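Rerkside Community Tool Library
Progress report to the Cordier Fund, period ending September

Summary
The tool library has now been open to members for two full quarters. Lending is ahead of the target in our application, the repair evenings are running, and the second storage room is behind schedule. Spending is within budget.

Lending
Members took out 1,402 items in the period. Garden tools and ladders made up the largest share, followed by sanders and drills. The target in the grant agreement was for the whole year, so we expect to pass it early in the new year. Late returns were a problem over winter. Hortensia Puma changed the reminder message to go out the day before an item is due, and fewer people have needed a phone call.

Catalogue
We moved the catalogue from the old spreadsheet to Rollalico, and each item now has its own record with a loan history. Older hand tools are still being entered. Ulises Bedoya is working through them shelf by shelf and expects to finish before the summer break.
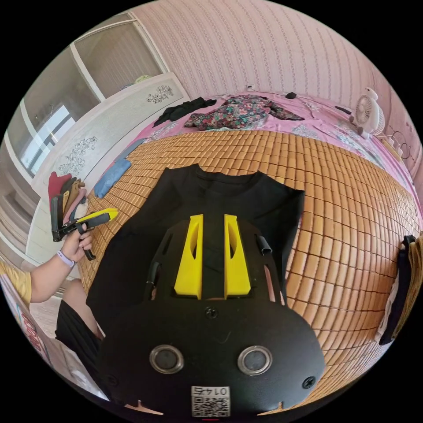
Two yellow fingers on a black body, with the code sticker, number 0145, at the base.

Repair evenings
Repair evenings run from 6:30 pm in the main hall. Lamps, toasters and bicycles are the usual jobs. We had planned to offer sewing machine repairs as well, but have not found anyone with the right skills. We would like to keep that line in the budget for now.

Storage room
The shelving from Prostinier arrived with the wrong brackets and had to be exchanged. The electrician can't start until the shelves are fixed to the wall. We now expect the room to open one quarter late. The delay does not change the total cost.

Budget
Of the $3,000 set aside for fit-out, $2,000 has been spent. The rest is committed to wiring and a new door lock. Insurance was renewed at the same rate as last year.

Next period
We will finish the storage room, complete the catalogue and run a member survey. We also ask for approval to move any unspent fit-out money to blade sharpening and replacement batteries.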